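Jistsideの仕入れ担当です。帆布エプロン「Grindham」を海外工場に小ロットで発注したときのことを、何回かに分けて書きます。同じくらいの規模で輸入をやっている人向けです。

工場はRamalhoというところ。最初の問い合わせで送ったのは、仕様書1枚と希望数量、希望納期だけです。返信は翌日に来ました。

最初に出てきた単価は2000枚発注したときの値段でした。うちが欲しいのはその何分の一かなので、この数字は参考にしかなりません。見積もりを頼むときは、数量を2段階か3段階に分けて書いたほうが早いです。

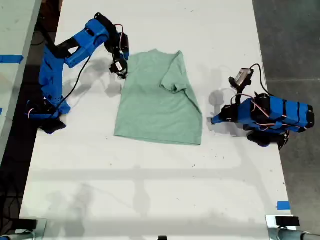

読了時間:4分

続きです。先方の担当はTouran Ahmadpourさん。英語のメールで、質問に番号を振って送ると同じ番号で返してくれるので助かりました。長い文章で聞くと、どこかの項目が抜けます。

サンプル代は有料でした。本発注したら差し引くという条件です。この条件はメールの本文だけで済ませず、プロフォーマインボイスの備考欄にも入れてもらいました。

プロフォーマで確認したところ。
品番と色番が仕様書と同じか。
単価の通貨。
建値がFOBかCIFか。
有効期限。
銀行手数料はどちらの負担か。

有効期限は1月14日でした。社内の決裁が遅れて期限を過ぎそうになり、一度延長を頼んでいます。単価は据え置きでしたが、生地の値段が動いている時期だと再見積もりになると言われました。

色はラボディップを取りました。モニターで見た色で決めると必ず後で困ります。カーキは2回やり直し。1回目は黄みが強く、2回目で承認しました。承認した生地片は日付を書いて、同じものを双方で保管しています。

支払いは前金と、出荷前の残金に分ける形。残金は検品報告を見てから送る約束にしました。先に全額と言われたら、うちの規模だと断ります。

振込先の口座は、プロフォーマを受け取ったあとに電話でも確認しました。途中で「口座が変わりました」というメールが来たら、そのメールには返信せず、前から知っている番号にかけてください。

検品は第三者には頼まず、工場の報告と写真で見ました。抜き取りで70枚。首ひもの長さが仕様と違うものがあり、直してもらってから出荷です。許容差は縫製の前に数字で決めておくべきでした。こちらの仕様書には「約」としか書いていなかったので、強く言えませんでした。

梱包についても少し。1枚ずつの袋入れは標準で込みでしたが、品質表示ラベルの縫い付けは別料金でした。日本語のデータはこちらで作って、アウトライン化して渡しています。文字化けしたまま刷られると全部付け替えになります。

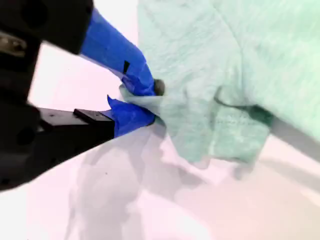

サンプルの承認後に仕様を変えても大丈夫ですか？
裁断が始まる前なら受けてもらえることが多いです。ただし単価と納期は変わる前提で、改訂版のプロフォーマを出してもらってください。うちはポケットの位置を変えたときに、古い版を破棄する旨もメールに残しました。

船の手配はCadexに任せました。カートン17箱で、コンテナ1本には全然足りないので混載です。混載は本船運賃よりも、着いてからの費用が目立ちます。見積もりは日本側の倉庫までの総額で取ったほうが比べやすいです。

通関で聞かれたのは素材の混率と用途でした。仕様書に綿100%と書いてあっても、ひもの素材が別だと確認が入ります。附属品の素材も最初から一覧にしておくと、問い合わせが一度で済みます。

工場を出たのが11月だったら、年末の混雑にかかっていたと思います。今回は年明けの発注だったので、代わりに旧正月の休みが工程の途中に入りました。休み前に生地だけ染め終えてもらい、縫製は休み明けです。

追加発注は同じ単価ではできませんでした。残布がないため、染めからやり直しになるそうです。リピートの予定があるなら、生地だけ多めに押さえられるか初回に聞いてください。うちは次回からそうします。

原価の計算表は、為替を入れ直して今使っているものに更新中です。関税と国内送料の行を分けたら見やすくなりました。次はその表の項目について書きます。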